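### 3.2 Entretien de la cellule et passage des câbles

La cellule Moulin a été montée en mars sur une table en bois que le laboratoire destinait, selon l'inventaire, à des réunions. Deux bras y sont fixés côte à côte et manipulent des chiffons en microfibre. Le protocole prévoyait un graissage, un étalonnage hebdomadaire et un contrôle des pinces. Il ne disait rien des câbles, qui ont pourtant occupé l'essentiel de notre temps de maintenance.

Sur les 2034 essais lancés avec la configuration d'origine, 733 ont été interrompus avant leur terme. Le journal d'Osgate, notre logiciel de supervision, attribue la plupart de ces arrêts à une « perte de flux poignet », formule élégante pour désigner un connecteur qui prend du jeu. La documentation de Dridamen recommande de plaquer le câble contre le segment sur toute sa longueur. Nous avons suivi ce conseil pendant trois semaines, avec une discipline que les connecteurs n'ont pas récompensée : à chaque rotation extrême du poignet, la traction s'exerçait directement sur la prise.
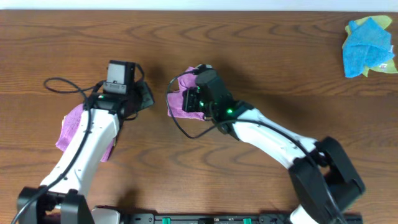 Figure 4. Cellule Moulin, deux bras équipés d'une caméra de poignet ; les câbles forment une boucle libre près des pinces avant de longer les segments blancs.

Le nouveau passage laisse donc du mou au niveau du poignet et ne contraint le câble que plus bas. La longueur de la boucle a été réglée à la main, bras étendu puis replié, jusqu'à ce que plus rien ne tire ni ne s'accroche. Nous aurions aimé proposer une formule ; nous proposons un mètre ruban et de la patience. Une boucle trop courte reproduit le défaut initial, une boucle trop généreuse finit par ramasser le chiffon, ce que la fonction de récompense n'avait pas envisagé.

L'étalonnage main-œil a été refait après chaque intervention, y compris celles que leur auteur jugeait « sans effet sur la géométrie ». Deux d'entre elles en avaient un. Les vis des supports de caméra sont désormais marquées au vernis, et un cycle à vide précède toute reprise.

Avec ce montage, nous avons enregistré 1176 essais consécutifs sans perte de flux. La série s'est achevée sur une panne d'alimentation du bâtiment, que nous avons renoncé à compter parmi les défauts de la cellule. Le relevé complet des interventions, tenu sous Jilulska, figure en annexe B.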